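4. Fitting and first use

Your Resta desk lamp comes with a clamp, a two-part arm and a lamp head. Read this section through before you plug anything in.

4.1 Choosing a place

1. Pick a surface that is level and does not rock.
2. Keep the lamp at least 400 mm from curtains, bedding and paper.
3. Make sure the lead reaches the socket without being stretched.

Note: pale, matt surfaces give the softest light. Glossy ones throw the light back at you, and you may need to tilt the head further away.
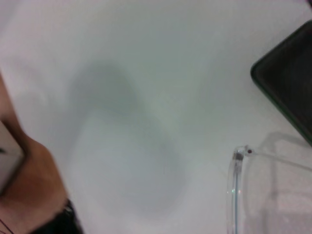
4.2 Fixing the clamp

1. Open the clamp by turning the knob anticlockwise.
2. Slide it over the edge of the table until the back plate touches.
3. Turn the knob clockwise until it is firm. Do not use pliers.
4. Lower the arm into the clamp and push until it clicks.

Caution: do not fix the clamp to glass or to a folding leaf.

4.3 Setting the light

1. Plug in the lamp and press the button on the head. It starts at the middle setting.
2. Press again to move up a step. Hold for 2 seconds to switch off.
3. Loosen the joint, set the height, and tighten the joint again.

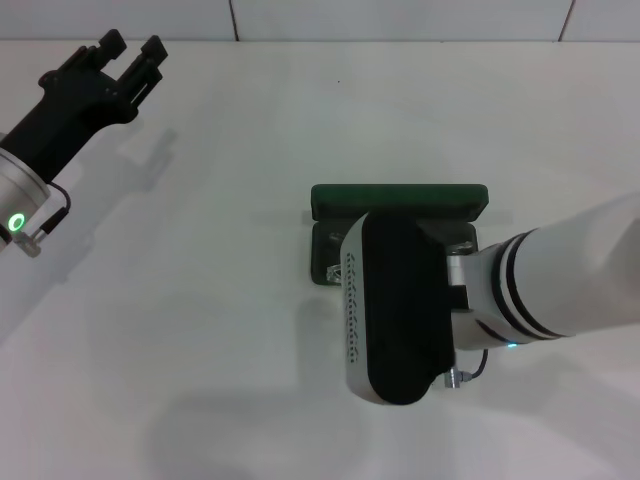 Shadows are the best guide to whether the height is right. Set the lamp at its lowest point, look at the table, then raise it a little at a time until hard edges fade. What you want is something like the soft grey shadows on this white tabletop, where the light is even and a tiny dark speck still shows up. If shadows stay sharp, move the lamp further to one side.

4.4 Before you finish

Wipe the head with a dry cloth only – never a wet one. Keep the Vamelar spare joint in its bag with this guide. If the lamp flickers, unplug it, wait a minute and try another socket before you turn to section 7.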